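Londance Home & Shop Forum > Storage, Shelving and Small Spaces
Thread: Rail system for a narrow hall closet, worth it or just use brackets?

pinecone_attic
Ok so I've been going back and forth on this since November and I need outside opinions. The closet off our hallway is deep but skinny, and right now it's one sagging rod with winter coats on it and a pile of boots underneath. I want to rip it out and put in one of those wall rail setups where everything hangs off a single track. I got a quote on the Tovdale kit and it came to $463 with the drawers, which made me laugh out loud in the store. Is there any reason not to just buy a bunch of plain shelf brackets and call it a day?

gravelroad
Brackets. I did my whole pantry with plain steel brackets and pine boards and it's held canned goods for years. You find the studs, you put in long screws, you're done by lunch. The rail kits are mostly paying for the box.

mothball_mary
Gonna disagree with gravelroad a little. Brackets are great until you want to move a shelf up two inches, and then you've got a wall full of holes. I've rearranged my closet 4 times since we moved in (kids keep getting taller, very rude of them) and with the track it takes me a few minutes. I never touch the drywall.

Now, would I pay Tovdale prices? No. I bought the Hegyi track and hung it myself, and skipped the drawers completely. Wire baskets do the same job and you can see your gloves.

gravelroad
How often do normal people move shelves though? I've moved mine zero times.

mothball_mary
You also told us in the other thread that you keep your ladder in the dining room, so I'm not sure you're the control group here!

halfpint_carpenter
Both of you have a point. What matters way more is what's behind the drywall. In an old house the studs can be anywhere, and in a skinny closet you might only get one good one on the back wall. A rail spreads the load over whatever studs you do have, and then the uprights can go where you want them. With brackets you're stuck putting the shelf where the stud is.

Also please look at how the small parts attach before you buy. I like pieces held on with real screws. The snap-in stuff gets loose on me, and then it rattles every time somebody shuts the door. For comparison:

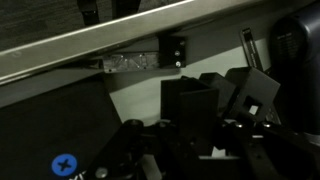 Two screws in a little black block under the rail. I'd pick that over a snap-in clip any day.

The other thing with metal rails is to check them for straightness at the store. Put your eye at one end and look down the length. I sent back an Aritz rail last year that had a bow in it, and no amount of shimming was going to save me.

pinecone_attic
Oh that's good to know about the studs. The house is from the 50s and I have no clue what's back there. My stud finder beeps at everything, including my hand.

halfpint_carpenter
Get a strong magnet and drag it around slowly until it grabs a drywall screw or a nail. Mark it with tape, go up and down, and you'll find the line. Works on plaster too, but if there's metal lath it'll stick everywhere and you'll want to swear.

tidy_or_die
Jumping in as the person who spent too much. We did two closets and a mudroom with a custom outfit and the bill was right at 2,000. It's pretty! I do love it. But my sister put up cheap rods at two heights in hers, and her coats look exactly as hung up as mine do.

If I did it again I'd do the rail on the back wall only, leave the sides bare, and put hooks on the inside of the door for the stuff you grab daily. Hooks are what we use most — dog leash, umbrella, the one hat everyone fights over.

gravelroad
See, hooks. Hooks I can get behind.

pinecone_attic
Ok I think I'm landing on the Hegyi track, back wall, baskets, no drawers. Door hooks too. Magnet is on the shopping list. Does anyone know if I can cut the track down with a regular hacksaw? The wall is a weird width and I'd have to lose a few inches.

mothball_mary
Yes, fine tooth blade, and tape it where you're cutting. File the end after or it'll eat your sweaters.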